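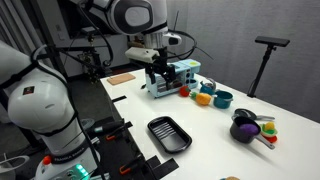 Play Kitchen Collection Now Available to Member Families

The Vallholm Toy Library is pleased to announce that its play kitchen collection is open for borrowing as of 2023-02-07. The collection includes a light blue toaster oven and coffee maker unit with a row of dark knobs, together with play food such as a red tomato and a pineapple-like toy. A flat tan board for pretend food preparation may be requested at the desk.

Pretend cooking remains among the most requested activities at our Jornthorpe branch, where 384 loans were recorded last year under the heading of household play. Séverine Arnaud, Head of Collections, has grouped the new items into 32 sets. Each set is lent for three weeks and may be renewed once, provided that no other family has placed a reservation.

Members are asked to check the contents list before leaving the building and again before returning a set. Small pieces of play food are easily mislaid – replacements are charged at cost. Items should be wiped with a damp cloth and must not be placed in a dishwasher.

Reservations may be made in person or by telephone. Questions concerning overdue sets should be addressed to Abílio Barros at the Vallholm office.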